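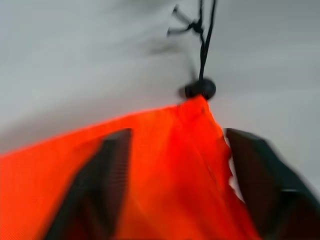

The bag cell at Rakusstead, from the wrist camera: orange drawstring bag, black cord lock, both finger pads.

Home | About us | The cell | Visits | Contact

About Trondlow

Trondlow looks after one handling cell for Istach, in a unit at Rakusstead. The cell picks up soft goods, mostly drawstring bags, and moves them between stations. Soft goods are hard on a machine. Cloth folds differently every time, cords catch, and a pad that has lost its grip will let a bag slip with no warning in the log.

Hatsue Ogura set the cell up and still runs it day to day. Most of our work is upkeep.

How the cell is looked after

The gripper has 2 fingers, each with a textured pad. We wipe the pads before the first run and look at the texture under a lamp. A shiny patch means the pad comes off. Pads are changed in pairs, and after a change the fingers are closed on a gauge strip to check that they meet square.

The wrist camera is checked next. The lens is cleaned with a dry cloth, the bracket screws are tried by hand, and the arm goes to its reference position so the view can be compared with the saved one. If the bracket has moved, the camera is calibrated again before anything else is done. Hatsue does this herself and it takes her 47 minutes.

Test picks follow, on bags of the kind the cell handles. We go through the recordings from the wrist at slow speed, looking at where the fingers come in on either side of the neck and what the cord is doing. Closing force is adjusted in small steps and written in the cell book, which has reached entry 1593.

Repairs

Cables and finger joints are repaired on site. The drive units go to Sasaki, who also hold our spare wrist. Every February the cell is stopped for a full strip-down, and no visits are booked that month.

Visits at other times can be arranged through the contact page. Please wear flat shoes and tie back long hair.

Print this page | E-mail this page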